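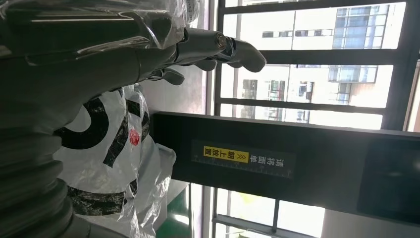
Plimuvell House Rules Set for Parcel Cells
Item 900 | Supplied by Trineck | Card, label and log set for one robot handling station

Every robot cell has rules. Most of them live in a binder, and the binder lives in an office that is locked after 5 p.m. The Plimuvell set puts the ones people need at the station, in sentences short enough to be read by a person holding a parcel.

It covers packing and labeling stations where a robot hand and human hands use the same work surface at different times. It does not replace your risk assessment. If you don't have a risk assessment, please buy that first and come back to us.

What's in the set
Rule cards, wipe-clean, 300 x 400 mm
Blank labels for equipment faces, white on dark with a yellow strip for the part that matters
Shift log, 300 pages
2 lockout tags with ties
Wall holder (screws not included, sorry)

What the cards say
Stop the arm before you reach in. "It looked stopped" is not a category in the log.
Slow speed for any new bag, box or wrapper until the shift lead signs for it.
Bags go down with the loose plastic folded under. Handles and flaps find fingers, and robot fingers are no better at letting go than yours.
Check any film or sleeve on the hand at the start of each shift. Torn means changed, and taped means torn.
Cables stay clear of the edge the hand works along.
One person has the pendant. That person does not also have a sandwich.

Instructions belong on the equipment they're about. A sticker asking for the waybill face up does more good on the face of the device than on page 12 of anything, and yellow behind the words "face up" beats another paragraph of bold. Our blank labels follow the same layout, and you can write them in whatever language your floor speaks.
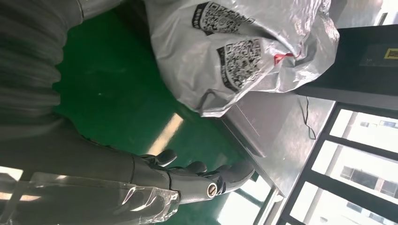
Damian Grabner

I wrote the cards, so complaints come to me. The usual one is that the bag card is too fussy. Look at a large, wrinkled plastic bag hanging over a steel edge with a fingertip close by and tell me which fold you'd like the hand to meet first. I'd like an answer before the arm is running, and so would whoever has to fill in the log.

The other complaint is the blank space on every card. It's for your own rules. The Verstraete edition came with none, and people wrote theirs on the wall.

Options
Jelus magnetic holder, for steel cabinets and legs
Extra shift logs, single or boxed
Card text as an editable file, included with the set on request

Care
Wipe with a damp cloth. Solvent takes the yellow off first. Replace any card that can't be read from where the operator stands.

Orders placed before noon leave the same day, except during stocktaking in June.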